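Lloyd Two-Arm Work Cell
Plonard — Equipment for Teaching and Research Laboratories

Product page last revised 1/4/24

Overview

The Lloyd Two-Arm Work Cell is a complete station for small-object handling, supplied by Plonard to universities, technical colleges and industrial training departments. It combines two robot arms, a shared mounting rail, a walled work area and cameras at fixed and wrist positions. The cell is delivered as a single order and installed by Plonard staff. Institutions that already own suitable arms may order the enclosure and rail without them.

The cell is intended for tasks of the kind performed at a bench by hand: picking up a tool, placing it in a container, moving the container to another position. It is not rated for machining, welding or the handling of liquids, and it should not be used for loads beyond those stated in the operator's manual.

Arms and Rail

Both arms stand on the same rail along the near side of the work area, each on its own black mounting plate. The plates may be loosened and moved along the rail with the hex key supplied, so that the distance between the two bases can be set to suit the task. Plonard recommends that the distance be recorded each time it is changed. Programs prepared at one spacing will not run correctly at another until the base positions have been entered again.

Each arm carries a parallel gripper with two black fingers. The fingers are held by screws and can be replaced by the operator. A spare pair is included with each arm, and further pairs may be ordered individually.

The cable conduit is left with a generous loop between the forearm and the wrist. Operators sometimes shorten this loop for the sake of appearance. The warranty does not cover cables damaged after such a change. 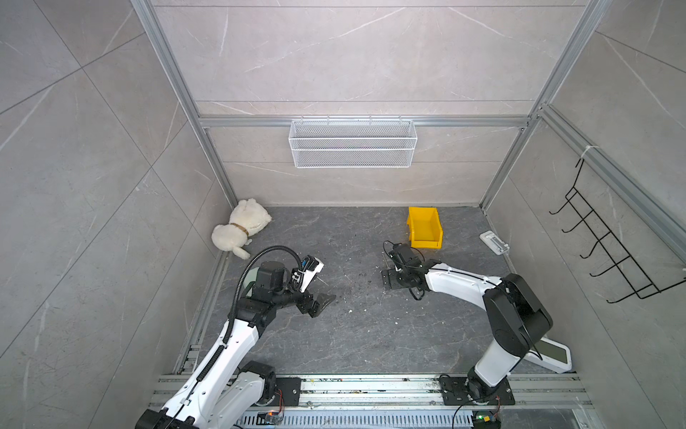
One laboratory manager wrote to us after the first term of use that the single rail had been the deciding point in the purchase. The previous station had two separate tables, and the arms had to be aligned again whenever one of the tables was bumped. The same letter asked for distance markings to be engraved along the rail, a request we have passed to our design office.

Enclosure

The frame is built from aluminum extrusion, with upright posts at the far corners and a crossbar along the back. The light wall panels and dark floor of the standard finish carry a stone pattern. Plain finishes are available at no additional charge. Customers training vision models have asked for both, and some have ordered a second set of panels in order to change the background between sessions.

The crossbar and the side rail accept ordinary workshop accessories. Baskets, hooks and racks may be hung from them with brackets or cable ties. Anything hung on the frame becomes an obstacle, however, and must be entered in the cell map before the arms are powered. The control software does not detect new accessories without assistance. An operator who adds a rack in the morning and omits to enter it can expect a collision stop before lunch.

The near side of the work area is open to allow the operator to place and remove objects. A light curtain for this side is offered as an option and is required under the safety rules of many institutions. Purchasers are advised to consult their own safety office before ordering, as a curtain fitted later requires a second visit from our installer.

Cameras

Each cell is supplied with fixed cameras and a compact camera at the wrist of each arm. The wrist camera is positioned so that the gripper fingers remain in its view while the arm approaches an object. This arrangement gives up part of the picture to the fingers themselves, and we consider the exchange worthwhile for close work. The fingers will look soft when the camera is focused on an object beyond them. Support receives regular inquiries on this point, and no adjustment is needed.
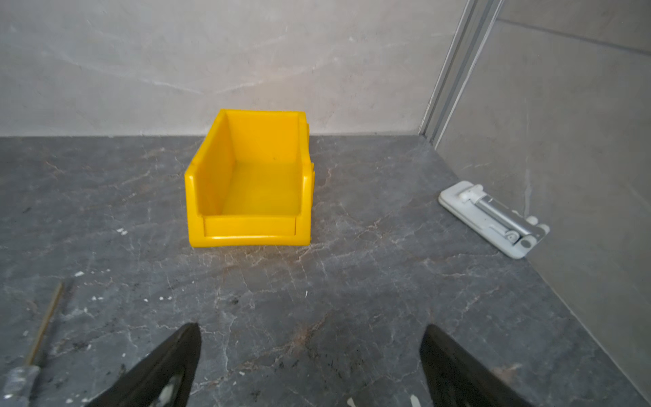 Wrist camera view of the yellow storage bin, with both gripper fingers in the foreground.

All camera streams are recorded against one clock. The recording software writes each session to its own folder, together with the joint positions and gripper commands of both arms. Files may be exported in open formats, and no license is required to read them after the service agreement has ended.

Focus and exposure should be fixed before a series of recordings begins. Automatic exposure is available but produces visible changes in brightness when a pale object enters the view, and these changes are difficult to correct afterward.

Working with Containers

Stackable parts bins are the containers most often used by our customers, and the starter routines have been written with them in mind. A bin with a low front gives the gripper an easy approach from the operator's side. It can be taken by the rim and moved, or left in place and filled.

Two points deserve attention. The first is the weight of the bin. An empty plastic bin is light and may slide when a finger touches its wall, which changes the target position for the next motion. The starter routines therefore request a new view from the wrist camera after any contact. The second is the depth of the grip. Fingers lowered too far over a rim may press on the floor of the bin, and the arm will stop with a force warning. A shallow grip on the rim is sufficient for an empty bin and for most hand tools placed in one.

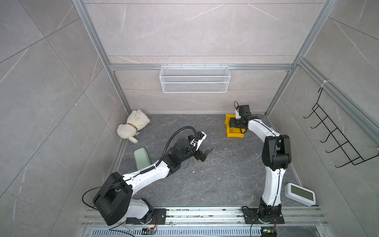

For work in which both arms share a container, the software assigns one arm as the leader and holds the other outside a set distance until the leader has withdrawn. The operator may reverse the assignment at any time between motions. It is possible to remove the distance limit altogether, and advanced users do so for handover tasks. We ask that this be done only after the site's staff have completed the second training session, and that the arm speed be kept at the teaching setting while the limit is off.

Soft and irregular objects can be handled as well, though the results depend more heavily on the approach angle. Plush toys, sponges and similar items yield under the fingers, and the gripper's width reading is of little use in deciding whether they have been grasped. In such cases the wrist view should be preferred.

Hand Tools

Screwdrivers are included in the recommended practice set, in part because they present two very different surfaces. The shaft is narrow and smooth, while the handle is thick and commonly ridged. Clear handles are a particular difficulty for depth cameras. Operators who find that a clear handle is not detected should direct the grasp toward the shaft or use the manual target function.

A tool laid in a bin tends to settle along the bin's length. The gripper should be turned so that its fingers close across the tool, with the walls of the bin taken into account. When the bin is narrow, there may be no room for the open fingers on both sides of the handle. The starter routines offer a partial opening for this purpose — it is found under the gripper settings and is not selected by default.

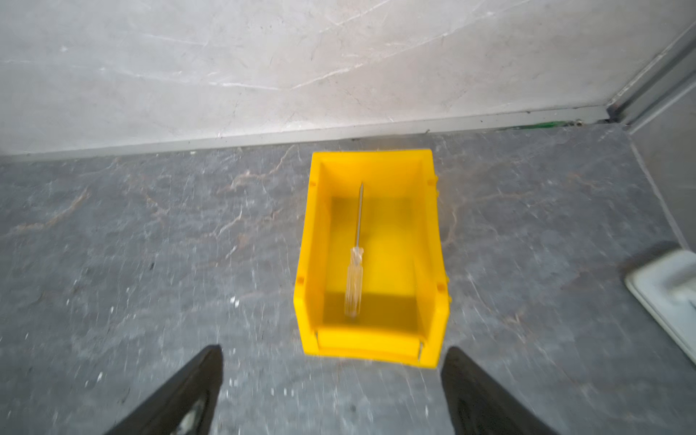 A training department in Tredville reported that the partial opening setting took its instructors some time to find, and that the manual gave it only a short paragraph. They have since printed the relevant screen and fixed it to the side of the control cabinet. The same department would welcome a second set of finger profiles for slender tools. The paragraph has been expanded in the current manual, and narrow fingers are now listed among the accessories.

Care and Cleaning

The floor of the work area should be brushed at the end of each day of use. Crumbs of foam, fiber and other small particles collect from the objects handled, and they travel into the rail channels. A soft brush is supplied. Compressed air should not be used, because it drives particles into the carriage plates. The vented tray below the rail may be vacuumed with the arms powered down.

Panels are cleaned with a damp cloth. Solvents will dull the printed surface, and panels damaged in this manner are not replaced under warranty.

Ordering and Delivery

The standard order consists of 2 arms, the rail, the enclosure, all cameras, the control cabinet and the practice set. Delivery is made within 31 working days of a confirmed purchase order. Installation requires a level floor, a grounded outlet and clear access through a standard double door. On-site training is given in 4 sessions, the first of which takes place on the day of installation.

Quotations remain valid for 30 days. Institutions ordering under a framework agreement should state the agreement number on the first page of the request. Orders to be charged to a budget year closing in April should reach the Plonard sales office well before the end of that month, as invoices cannot be backdated.

Spare fingers, wrist cameras and panels are held in stock. Mounting plates are made to order.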